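Chapter 4
Small Bottles, Shallow Bins: Does Containing Things Count as Tidying?

Last updated: November

Most household manuals give the same advice about small bottles. Buy a bin, put the bottles in it, and the job is done. This chapter takes a less trusting view. A bin gathers things in one place, and that is worth something, but it is easy to confuse gathering with sorting. A drawer full of loose bottles and a bin full of loose bottles have more in common than the people who sell bins would like to admit.

Take the claim made by the Dramani method, still repeated in many courses, that any group of like objects becomes "self-managing" once it has walls around it. The claim rests on a survey of 526 households, in which people were asked whether they felt more organized after buying containers. They said yes. They had just paid for the containers. The survey did not ask how long it took them to find anything, and it did not go back a year later.

The Neso study, which we return to in Section 4.3, at least tried to measure something. It logged 2,090 searches for small kitchen and craft items and found that shallow bins did better than deep ones. That is believable. In a shallow bin the caps stick up where they can be seen, and with squeeze bottles the cap is often the best clue to what is inside. But the study used bottles that stood upright, with plenty of room between them. Few real bins stay that way for long. 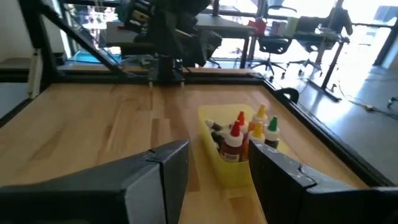

Crowding is where the usual advice starts to fail. Once a bin is packed, bottles lean, labels turn toward their neighbors, and the person searching is left to go by cap color. Cap color works well for red, yellow, and green. It works badly when two bottles share a color, and worse when a cap says nothing about the contents. A white cap on a dark bottle could mean almost anything — and a see-through bin does not help much if all it shows is the side of another bottle.

The Skarik rule, to leave one space empty in every bin, is the only common advice on this point that we would defend, and even it has been tested only on spice jars.

Before reading on, pick one container in your own kitchen or workroom. Write down what you believe is in it, then empty it onto a table and compare.

Contact: Badik Press, Course Materials | Copyright Badik Press, all rights reserved | Back to top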